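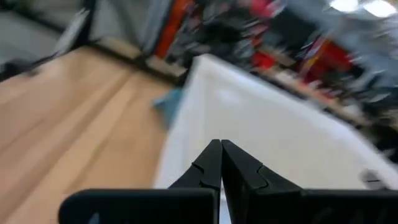
5. Setting the tray on a wooden table

These steps apply to the Movham white sorting tray, large size (part 214). For the small tray, see section 4.

1. Clear the tabletop and wipe it with a soft, damp cloth. Dry it fully before going on.

2. Peel the film from the four feet of the tray. Keep the film if you plan to store the tray later.

3. Lower the tray onto the table with the rounded corners facing up. Leave a strip of bare wood along one side — you will need it for items that have not been sorted yet.

4. Press down lightly on each corner in turn. If the tray rocks, fit one of the thin pads from the Fekus pad set under the loose foot and press again.

5. Place the first items in the middle of the tray and work out toward the rim.

Note: New trays may have a slight smell for a day or two. Wash with mild soap and let air dry.

Note: Small scuffs on the inside can be rubbed out with a melamine sponge. Do not use scouring powder.

CAUTION: Do not slide a loaded tray across bare wood. Lift it with both hands under the rim.

CAUTION: Oiled or waxed tables can mark the feet. Wait until the finish has cured — see the finish maker's label.

Replacement feet and pads: order part 173.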